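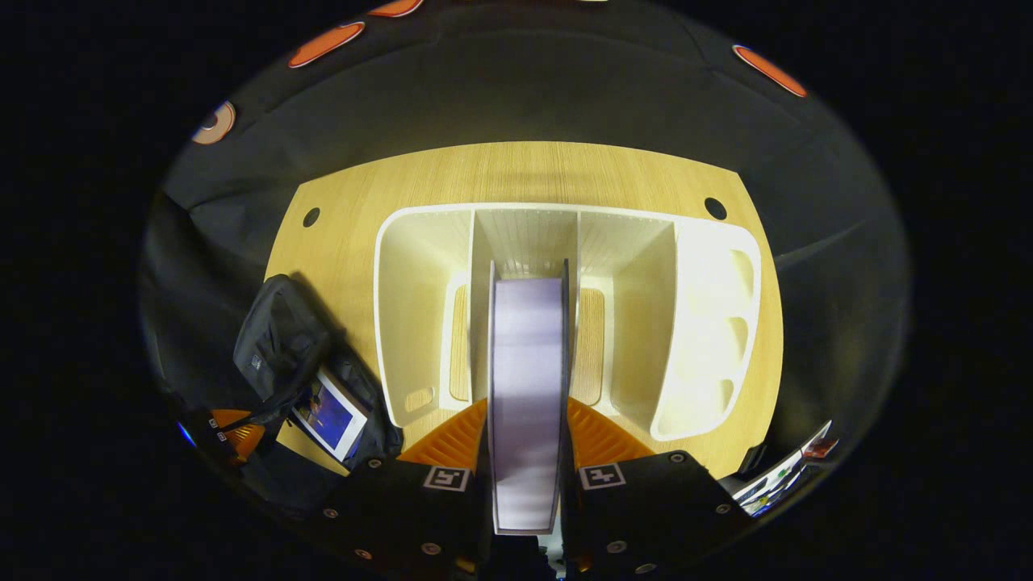

Ranger son bureau avec un simple casier à compartiments

Rubrique : Maison & astuces > Bureau > Petits rangements

Imprimer cet article | Envoyer par e-mail

Je repoussais le sujet depuis le mois de mars, et puis Mercy Mbwambo m'a écrit pour me demander comment je m'y prenais avec les cahiers, les carnets et toutes ces choses plates qui finissent toujours en pile au bord de la table. Alors voilà, ma chère Mercy, je te réponds un peu longuement (tu me connais) et j'en fais profiter tout le monde.

Le casier blanc en plastique, large et bas, avec ses cloisons verticales, c'est pour moi le meilleur ami des petites tables. Commencez par le poser vide à l'endroit où vous comptez le laisser et asseyez-vous devant. Tendez le bras. Si vous devez vous pencher, rapprochez-le ! J'ai vécu deux ans avec le mien trop loin, contre le mur, et je n'y rangeais jamais rien.

Ce qui est mince va dans la fente étroite du milieu, debout sur la tranche : un carnet, un petit livre, une planchette pour écrire. Tenez l'objet bien droit par les deux côtés et laissez-le descendre doucement entre les cloisons, sans forcer. Trois carnets fins, chez moi, c'est le maximum — au-delà on tire sur l'un et tout remonte avec.

Les grands compartiments ouverts, je les garde pour ce qui est plus épais ou plus biscornu : la calculatrice, l'agrafeuse, le rouleau de ruban adhésif, les chargeurs enroulés. Regardez bien le fond avant de remplir, car certains modèles sont ouverts dessous et laissent voir le bois de la table. Pour les trombones et les gommes, glissez-y une petite boîte, ou un carton découpé à la bonne taille, sinon vous en sèmerez partout le jour où vous soulèverez le casier.

Les trous ovales sur le côté sont bien commodes pour passer les doigts quand on veut déplacer l'ensemble. Videz tout de même les choses lourdes d'abord. Mon voisin Idrisa Bakilana, qui est pressé de nature, pourrait vous raconter l'histoire de l'encrier.

Et le sac à dos ? Sur la table, il prend toute la place d'un coin à lui tout seul. Un crochet vissé sous le plateau ou au dos de la porte suffit, et la tablette peut alors tenir debout contre autre chose de plus stable.

Pour l'entretien, une éponge, de l'eau tiède, une goutte de savon, et un vieux pinceau dans les angles. Laissez sécher à l'envers sur un torchon avant de remettre les carnets.

Mis en ligne le 3 mai 2020

Imprimer | Envoyer à un ami par e-mail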